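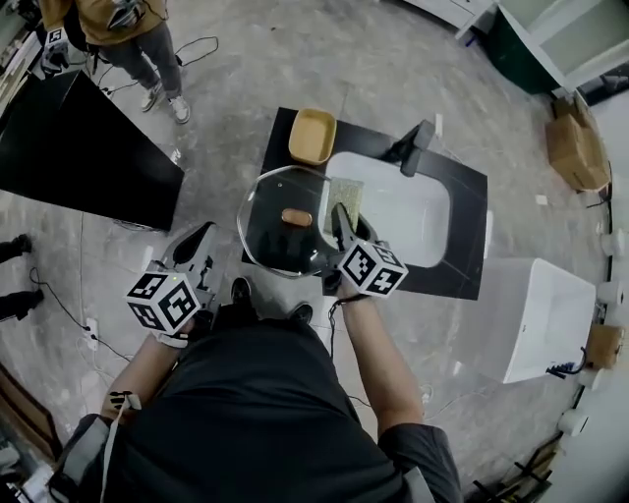 Cleaning a white undermount sink set in a black counter without wrecking either one

Home Help > Bathrooms > Sinks and counters
Posted 20 Mar 2024

Yoon-hee Hyun
We moved into a place where somebody decided the vanity should be black with thin white veins and the sink under it should be bright white, so every kind of dirt has a surface it shows up on. Toothpaste on the black, gray marks in the white. The faucet is black too and has opinions about hard water.

I've been going at the basin with the rough side of a regular scouring sponge. The gray marks fade but don't leave, and now the bottom looks dull when the light is on. Am I cleaning it or sanding it? Also, there's a line of gunk where the sink meets the underside of the counter that I can only find with my fingers, which I regret. The kitchen sink is out of action until the plumber comes back, so pot lids and the occasional pan are getting washed in here too. I don't know what the counter is made of. The landlord says "stone, probably."

Bogdan Vlad
Gray marks in a white basin are very often metal, left by pans and by people dropping tweezers. Scrubbing harder mostly moves you along toward a new sink. Try a paste of baking soda and water on a soft cloth first. If that does nothing, a mild cream cleanser, small circles, light hand, rinse well. Turn the sponge over and use the soft side for everyday stuff.

Keep vinegar off the counter until you know what it is. "Stone, probably" covers marble, and marble will take one splash of vinegar as a personal insult. Dish soap and warm water, then dry it. Drying is most of the job with black. Same for the faucet: no scouring pad, ever, or you'll have a faucet with a scratched patch and the same hard water.

For the gunk line, old toothbrush, bristles pointing up, dish soap. Do it with your eyes closed if that helps. If bits of the sealant come away with it, stop and call the landlord.

And put a folded towel down before you park glass lids on the edge of the sink. I have swept up one of those.

Masri
just get a darker sink

Yoon-hee Hyun
Update: baking soda got most of the gray, so it was pans. The dull patch is still dull and I have been told to think of it as character. Toothbrush worked. I'm not going to describe what came out. Landlord has upgraded the counter to "granite, maybe," so the vinegar stays in the cupboard.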